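Plunton Grape and Cherry Wash Basket, Two Years In

I bought the Plunton in January, two winters ago, when the mesh finally came away from the rim of my old sieve. We go through a lot of grapes in this house. My daughter takes them to school, my father eats them after dinner, and I freeze whatever is left on Sunday. A basket that only washes fruit sounded like something I didn't need, but I had used a friend's and liked how fast it was.

What you get is a deep plastic basket that sits inside a solid outer bowl, with a crank lid on top. You fill the bowl with water, turn the crank a few times, lift the basket out and let it drain. There is a pour lip on one side of the bowl. It holds one large bag of grapes from the supermarket, off the stems. It will take two if you don't mind some of them staying dirty in the middle.

The washing part works well. I used to rinse grapes under the tap and they still had that dusty film on them. With the Plunton the film mostly comes off after the second change of water. Cherries do fine too. Blueberries are small enough to get stuck in the slots at the bottom, and I stopped trying after a month. Strawberries bruise if you turn the crank at any speed. The box says it is safe for "all soft fruit" and I would not agree with that.

Drying is weaker. It spins, but the basket is not very fast, and grapes come out with water sitting in the dent where the stem was. I tip them onto a towel for ten minutes before they go in the refrigerator. If you skip this they get slimy by Wednesday. My sister has the Edel, which costs more and has a pull cord, and hers come out drier. Hers also broke at the cord and had to be sent back, so I am not sure I would trade.

Cleaning is easy enough. The basket and bowl go on the top rack. The lid has to be done by hand, and water gets into the gear housing and takes a day to run out. Leave it upside down on the rack. The clear window in my lid has gone cloudy, but the crank still turns the way it did when it was new.

Storage is the thing I would warn people about. It is tall, and the lid does not flip over to nest inside the bowl the way the picture on the box suggests. Mine lives on top of the cabinet next to the rice cooker.

I don't serve out of it. The outer bowl is gray and looks like something for mixing plaster, so the fruit goes into a better dish once it is dry.

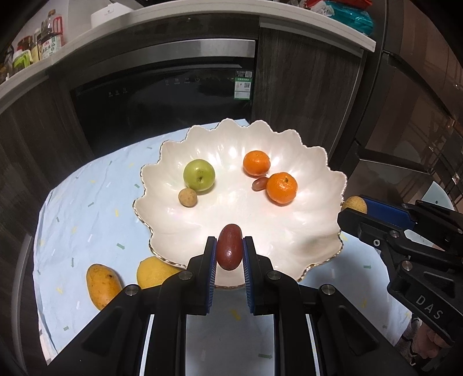

Anum Kazmi wrote to say that her Plunton came with a different lid, one with a brake button in the middle, and that it dries much better if you stop it short and spin it the other way. She also gets her blueberries clean by lining the basket with a piece of cheesecloth. I tried the cloth on Saturday and it did keep them out of the slots, though the wet cloth is one more thing to hang up.

Mine has no brake, so I can't speak to that. If you are buying one now, check the lid before you pay. I would still get the Plunton again for grapes and cherries. For berries, keep your sieve.

Recent reviews
Danko cherry pitter, the hand model
Edel salad spinner with pull cord
Bustine colander set
Three freezer trays for fruit
Vegetable brushes that last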